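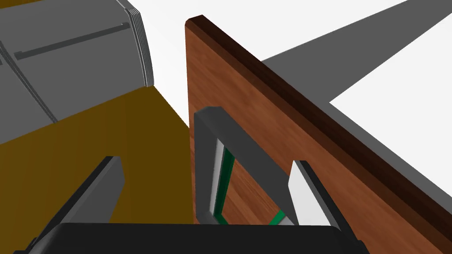 Gerardo thinks I should stop calling it a "region outage" in these notes, and he's right, so I'll fix that first. What we lost on the January drill was one zone. The rest of the region stayed up the whole time, and our stuff fell over anyway, and that part is on us.

**Notebook, January, second pass at the failover drill**

Quick recap for anyone who skipped the first entry. Tronside is our little order service. It's supposed to run in 4 zones with the database primary in one of them and replicas in the others. For the drill we block all traffic to the primary's zone and watch what the rest does. Last time the replica got promoted just fine, but the app servers kept knocking on the dead address for ages (painful to watch!) and I ended up restarting them by hand.

I spent the morning going through the logs with a big coffee. Two things stood out:

- The connection pool caches the DNS answer and holds on to it long after the record has changed. I'd set the record's lifetime to 31 seconds and felt very clever, and the pool just ignored it.
- The health check only asks "is the process alive?", so a server that can't reach any database at all still reports itself healthy. The load balancer happily keeps sending it customers. Ugh.

Changed so far: the pool now drops its cached address on any connect error, and the health check does a tiny read against the database with a timeout of 2000 ms. I went back and forth on that timeout. Too short and one slow query pulls every server out at once, and then we've built our own outage. I want to see what it does under load before I touch it again.

Reran the drill after lunch with the Zenness load script pointed at the staging copy. Much better! Promotion went through, the app servers found the new primary without me, and the checkout page came back by itself. We did get 1126 failed requests during the switch. Most of those are writes that were in flight, and I think a retry on the client side would soak up a good part of them, but I haven't proved it yet. 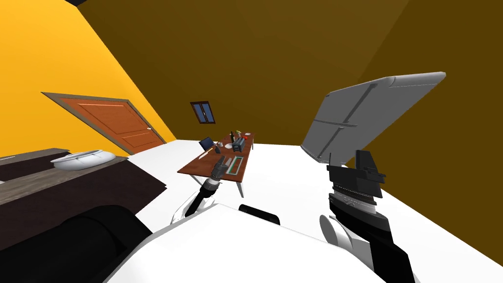
Cabanatuan, reading over the draft, asked whether the retries are safe to turn on at all, given that an order could go through twice if the first write landed and only the reply got lost. Fair point, and I'd skipped right past it. Every order gets an ID when the cart is opened, so in theory the second write should bounce off the unique key. I need to check that the Aquino import job uses the same ID, though, because I have a bad feeling it makes its own.

Still to do:

- [ ] Read the Aquino import code, look for where the ID gets made
- [ ] Turn on client retries in staging only, one retry, with a bit of random delay
- [ ] Rerun with the health check timeout unchanged
- [ ] Move the Griridska report job off the primary (it has no business being there)
- [ ] Fix the runbook, it still says to restart the app servers by hand

Oh, and the alert went to the old channel again. I've moved it, so if your phone goes off during the next run, that's me.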